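Davby Automation Notes
2/23/26
Thread, 14 posts

1/ Spent the day at the Kevley open day. Posting notes by station, in the order I walked them. Mostly about the ball balancing demo, with a few things from the other rooms first.
12 comments · 31 shares

2/ Station one was palletizing. Mixed cartons, suction head, one fixed camera overhead. Pick order comes from a planner that runs before the first carton moves and again only if a pick fails. I asked how often it replans. The answer was "depends on the cartons." No number on the poster either.
4 comments · 6 shares

3/ Station two was a Dreßler conveyor with a tracking pick. Clean work. The belt encoder and the arm controller share a clock, so there is no drift term to tune. They let visitors change the belt speed from a dial. At the top of the dial the arm skips parts by design and lets them go around again. Good default.
3 comments · 9 shares

4/ Station three is the one I came for. The task: an arm holds a rod and has to get a small ball onto a marked spot in a shallow tray, then keep it there. The policy is trained entirely in simulation with the Wevusley toolkit, then moved to hardware.
7 comments · 18 shares

5/ They ran the simulation on a big screen and took questions the whole time. I think more open days should do it this way. You see the resets and the bad episodes along with the good ones, and you can ask for the same start twice.
2 comments · 11 shares

6/ Setup as explained: each training run is 1000 episodes, and the evaluation set is 100 fixed starts that never appear in training. Start positions, tray friction and ball mass are all randomized. Marker position is too, inside a margin so it never lands against a wall.
5 comments · 14 shares

7/ Friction is the parameter they worry about. A ball on a smooth floor keeps rolling long after the rod lets go of it, so a policy trained with too much friction pushes too hard. Their fix was to widen the range at the low end and leave the high end alone. Simple, and easy to check.
9 comments · 22 shares

8/ Observation is ball position, marker position, rod tip position and the joint angles. No images go to the policy. On hardware the ball position comes from a separate tracker. Somebody in the group asked about latency in the tracker and got a straight answer: they add a random delay during training.
6 comments · 13 shares

9/ The reward has two parts. One is distance from ball to marker. The other is a penalty for rod contact once the ball is inside the marker. Without the second part the early policies kept tapping the ball forever – small corrections, each one causing the next.
8 comments · 27 shares

10/ So what you want to see at the end of an episode is the ball on the marker and the rod well clear of it. Ball on the green, rod tip over in the far right corner of the tray:

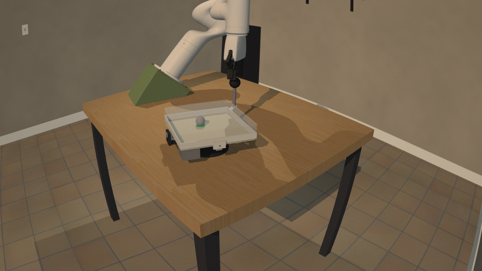
15 comments · 40 shares

11/ Q&A, short version.
Why a rod and a gripper, and no custom end tool? Because the same arm does other tasks and they want to keep the gripper on.
Is the grip modeled? Yes, with contact, and slip is allowed.
Does the policy ever lose the rod? Early on, yes. They end the episode and count it as a failure.
10 comments · 16 shares

12/ My one complaint. The handout gives a single success figure for hardware with no count of trials behind it. The simulation side has the 100 starts, so the habit is there. Put the trial count next to the percentage and I would have nothing to say – as it is, I can't compare the two columns.
11 comments · 19 shares

13/ Practical notes if you go to the next one, which is set for October. The sessions are capped at 105 people and this one was full. The simulation station is in room 2157, up the stairs and past the conveyor hall. Go there first. By the afternoon the questions were all repeats and you could not get near the screen.
4 comments · 8 shares

14/ I asked if the evaluation starts could be released so others can run against them. They said they would look at the license on the toolkit side. If I get an answer I'll add it under this post. Conveyor notes with the dial settings will go up separately, once I can read my own handwriting.
6 comments · 5 shares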